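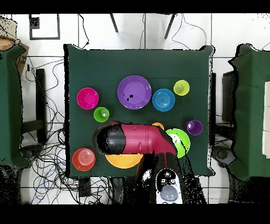
4. Setting up the table and recording your first runs

Okay, so by now the arm is bolted down and you've run the joint check from section 3. Now we get to the part I like best, which is putting dishes on a table over and over. I wrote this for people who want to repeat the Sturutwood result (predicting which dish the arm is hiding from the overhead view), so I'm giving you the settings I used myself.

4.1 Dress the table

1. Drape the dark green cloth over the table. Wrinkles near the corners are fine, but smooth out the middle!
2. Pick your dishes. Plain plastic plates, bowls and cups in strong colors work great. I keep two or three that are close in color, like a magenta one and a purple one, so the model can't coast on color alone.
3. Spread them out by hand. Don't make a grid. My first batch was way too tidy and the model learned my habits instead of the dishes.
4. Start Umatus and load the layout profile called "table, top view."

Note: Umatus saves depth along with color. Thin black specks along the table edge and around the arm are missing depth, and you can leave them alone. The Fosdale script fills them in later.

4.2 Move the arm over the dishes

5. Bring the arm in at low speed and park the gripper above the dishes.
6. Wait for the arm to settle, then press record.

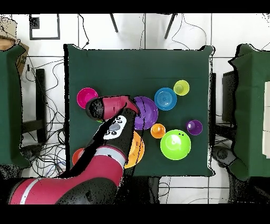 7. Change the arm pose and record again. You want the forearm lying across a plate in plenty of your poses, with just a bit of rim poking out, because those are the ones the method has to get right. I did 21 poses per layout and threw out two where I'd bumped the table, so 19 went into training.
8. Rearrange the dishes and go back to step 5. Keep going until you have up to 200 layouts (I know, I know, bring a podcast).

Caution: Keep your hands off the table while the arm is powered. Hit pause before you move even one cup.

Caution: Check where your cables run before every session. Mine spread out on the floor by the table, and I've hooked one with my foot more than once.

4.3 Check before you train

9. Open the set in the De Bruijn viewer and flip through it quickly. Toss anything blurry.
10. Make sure you have at least 3,000 good shots. With fewer than that, my scores on the hidden plates jumped all over the place from one training run to the next.

If the viewer shows the colors shifted, go back to section 2 and redo the white balance.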